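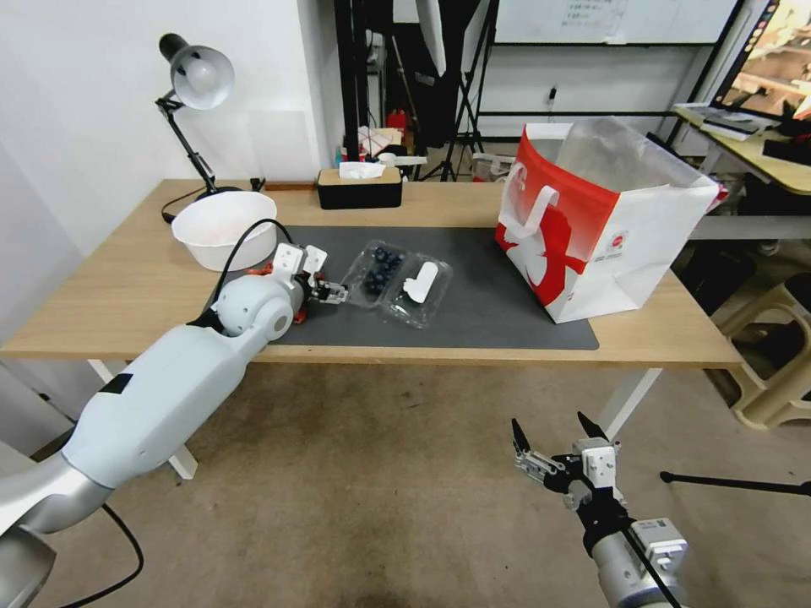
10/3/23

Vaya mañanita en la mesa de mercados. Abrí el terminal con el café todavía en la mano y Asia ya venía en rojo, Europa abrió igual y los bancos se llevaron lo peor. Rehíce la cesta de divisas emergentes (la de siempre, con el peso chileno y el sol dentro) y el modelo se me fue otra vez por el lado del bono a diez años. Le da demasiado peso a enero, que fue un mes rarísimo, todo subía a la vez, y así no hay quien saque una correlación decente.

Probé dos ventanas: la de 67 sesiones y la de 24. La corta reacciona mejor pero se asusta con cualquier cosa, ¡con cualquiera! La larga aguanta, aunque llega tarde a los giros del dólar. De momento dejo la larga en Zallimura y la corta solo para mirar.

Ojo con los datos de Stendik: los cierres de Kuhlmann y de Jiteck salen duplicados en 8 sesiones. Me di cuenta de casualidad, ordenando por volumen. Los he quitado a mano y he apuntado las fechas en la hoja compartida, pestaña "limpieza". Si alguien vuelve a bajar la serie entera, que los quite otra vez, porque el proveedor no ha contestado.

Eusebio Villca insiste en meter el cobre como variable. Yo no lo veo claro, pero hice la prueba con más de 1.000 observaciones y el error baja un poquito en el peso chileno (en el sol, nada de nada). Lo dejo en una rama aparte y que lo revise él, que para eso es su idea.

Pendiente:
- repetir la prueba del cobre sin enero
- preguntar a Stendik por los duplicados, segunda vez
- cambiar la escala del gráfico de diferenciales, que así no se lee
- pasar la ventana corta a la carpeta de pruebas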